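**Drultix Umia, Standboxsack fürs Wohnzimmer**
29. Januar 2019

Seit dem Kampfabend im Juni wollte ich wieder boxen. Ich hatte mit Ostap Zhuravel bei uns auf dem Sofa gesessen und zwölf Runden lang kluge Sachen über Beinarbeit gesagt, und danach taten mir vom Aufspringen die Knie weh. So weit war es also gekommen. Hängen darf bei uns nichts, die Decke ist Rigips, und die Vermieterin hat schon bei der Lampe gezögert. Blieb nur ein Standsack, und gegen die hatte ich immer Vorurteile: wackelig, hohl, laut.

Der Umia kostet 590 Euro. Das ist viel Geld, ich habe drei Wochen lang überlegt und ihn dann an einem Abend nach zwei Bier bestellt. Was soll ich sagen — ich liebe das Ding!

## Aufbau

Zwei Kartons, der Fuß kommt getrennt. Man kann ihn mit Wasser oder Sand füllen. Ich habe Sand genommen, und das war eine Sauerei (nehmt einen breiten Trichter, ich hatte eine abgeschnittene Limoflasche). Rund 50 Kilo gehen rein. Danach kommt die Säule drauf, vier Schrauben, Manschette drüber, fertig. Die Anleitung ist auf Englisch und Polnisch, die Zeichnungen reichen aber. Einen Sechskantschlüssel legt Drultix bei, der ist mir bei der dritten Schraube rund geworden. Bitte einen eigenen nehmen.

## Wie er sich schlägt

Sehr, sehr gut. Der Kern ist fest, die Schicht darüber gibt nach, und bei einem sauberen Haken hört man diesen satten, dumpfen Ton, den ich von früher aus dem Verein kenne. Bei einem schlechten Haken hört man ihn leider nicht, der Sack ist da ziemlich ehrlich. Der Jab kommt schnell zurück, man muss also den Kopf bewegen und die Deckung oben lassen. Genau das hatte ich verlernt. Nach zwei Wochen ging die linke Hand wieder von selbst ans Kinn!

Für Körpertreffer könnte die Polsterung weiter herunterreichen. Wer groß ist und tief arbeitet, trifft irgendwann den Kragen über dem Fuß, und das zwiebelt auch durch den Handschuh. Ich bin 1,74 und komme klar, Ostap mit seinen langen Armen hat einmal laut geflucht.

Im Fuß sitzt außerdem ein Zähler, der die Treffer mitschreibt. Ich hielt das für Spielerei und habe mir dann doch sofort ein Wochenziel gesetzt: 2.000. Geschafft habe ich es bisher zweimal. Er zählt übrigens auch, wenn man mit dem Staubsauger dagegenfährt.

## Lautstärke und Nachbarn

Uliana Skoryk wohnt unter uns und hat ein feines Gehör, deshalb habe ich sie vor dem ersten richtigen Training gefragt. Ohne Matte: nein, bitte nicht. Mit einer dicken Puzzlematte unter dem Fuß hört sie nach eigener Aussage nur noch meine Schritte beim Seitwechsel. Ich trainiere jetzt barfuß und nie nach acht.

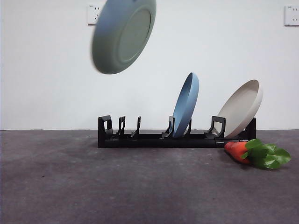 Gewandert ist der Sack auf der Matte bisher kaum. Bei harten Kombinationen rutscht er ein Stück Richtung Fenster, nach jeder Runde schiebe ich ihn mit der Hüfte zurück. Auf blankem Laminat war das deutlich schlimmer, da bin ich ihm quasi hinterhergelaufen.

## Verarbeitung

Der Bezug ist Kunstleder, bisher ohne Risse, die Nähte liegen hinten. In den ersten 10 Tagen roch er streng nach Gummi, Lüften hat geholfen. Die Manschette oben hatte bei mir von Anfang an eine kleine Falte. Ich habe deswegen an den Händler geschrieben (Melance, bei denen hatte ich bestellt) und ohne Diskussion eine neue bekommen. Die alte hebe ich als Ersatz auf.

## Für wen?

Wer schon einmal geboxt hat und zu Hause dranbleiben will, wird damit glücklich. Als allererstes Gerät würde ich ihn nur zusammen mit ein paar Trainerstunden empfehlen, falsche Handgelenke verzeiht er nicht. Und kauft ordentliche Bandagen dazu, mit den dünnen aus dem Set hatte ich nach einer Woche wunde Knöchel.

**Gut:** Schlaggefühl, Standfestigkeit mit Sand, Kundendienst
**Weniger gut:** Preis, kurzer Polsterbereich, Schlüssel aus Käse

Neun von zehn. Ostap will jetzt auch einen.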